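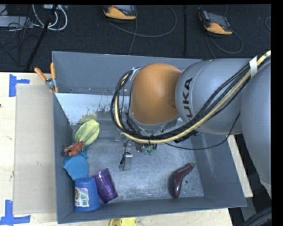 *The Pedura over the gray bin, cables and all.*

I've been living with the Pedura fingertip kit for a month, long enough to stop being polite to it. It replaces the Stendar two-finger set we'd run for years, and it costs more than my first car, although the car came with a manual.

Mounting took an afternoon. The bolt pattern is fine. The cable routing is left to your imagination, and mine runs to straps and white tape. If your arm already carries a hose and a fat bundle of cable, plan the route before you tighten anything. I did it the other way around, twice.

Our test is boring on purpose: one bin, a handful of awkward things, 300 picks, same speed for both grippers. The eggplant is my favorite opponent. It's glossy, it's fat at one end, and it loves to roll out of a grip that looked perfectly good. The Stendar dropped it so often that we'd started stocking spares. The Pedura got 204 clean picks on the full mix, and most of its misses were the purple tumbler, which is slick and faceted and leans on whatever is next to it.

Things by the wall are harder. The fingers are narrow enough to get down beside the ribbed blue container, but you have to come in slowly, and the default approach speed in the Tellico controller is set by someone in a hurry. I turned it down to 9 on their scale. What the scale measures, the menu doesn't say.

The squash gave no trouble at all. Ribs help.

Complaints: the fingertips pick up dust and want wiping more often than the sheet admits. Heydari, who sell the kit here, quote 1000 cycles between tip changes, and I swapped mine early after one started to peel. A spare pair should be in the box. There's a sticker in the box.

I'd buy it again for mixed bins. If you only move cartons, keep your old gripper and spend the money on better cable clips.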